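Marble: The Stone With Stripes Inside

Have you ever put your hand flat on a marble table? Even in the middle of summer it can feel cool! Marble is one of the most amazing things people have ever dug out of the ground, and its story starts a very long time ago, with seashells.

How does marble get made?

Millions of years ago, tiny sea creatures lived in warm, shallow water. When they died, their shells sank to the bottom and piled up, layer on layer on layer. The weight squashed all those bits together until they turned into a rock called limestone.

Then came the really exciting part. Some of that limestone got pushed deep underground, where it is super hot and everything above presses down like a giant thumb. The limestone didn't melt, but it did change. Its tiny grains grew into new crystals that locked together like puzzle pieces. Now it was marble! Scientists call a rock that has changed this way a metamorphic rock (say it like this: met-uh-MOR-fik).

What are the lines?

The lines in marble are called veins, just like the ones in your wrist, but there's no blood in them! They come from clay, sand, or other minerals that got mixed in with the limestone. Very pure marble is white. A little of something else can make gray streaks, and iron can turn it pink, red, or yellow. Every slab is different, so if you find a marble table with a long line running across it, no other table in the world has exactly that line.

Why make a table out of it?

People love how smooth marble gets. Workers cut it with saws that have diamonds on the blade (yes, real diamonds!) and then rub it with finer and finer grit until it shines. Ladan Hassanpour, who polishes tabletops at a workshop in Larnby, says a round top is her favorite to make, "because you get to go around and around and there are no corners to bump."

Marble does have one weakness, and it's sour stuff. Lemon juice and vinegar can leave a dull mark, so wipe up lemonade spills right away!

Try it at home

Ask a grown-up to help you drop a piece of white chalkboard chalk or an eggshell into a cup with 3 spoonfuls of vinegar. Wait 5 minutes and look closely. See any bubbles? Eggshell and marble are made of mostly the same stuff, a mineral called calcite.
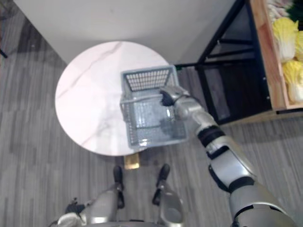 Not all chalk will fizz, because some kinds are made from a different mineral called gypsum. If yours just sits there, try the eggshell next, and leave it in the cup overnight to find out what happens to it by morning!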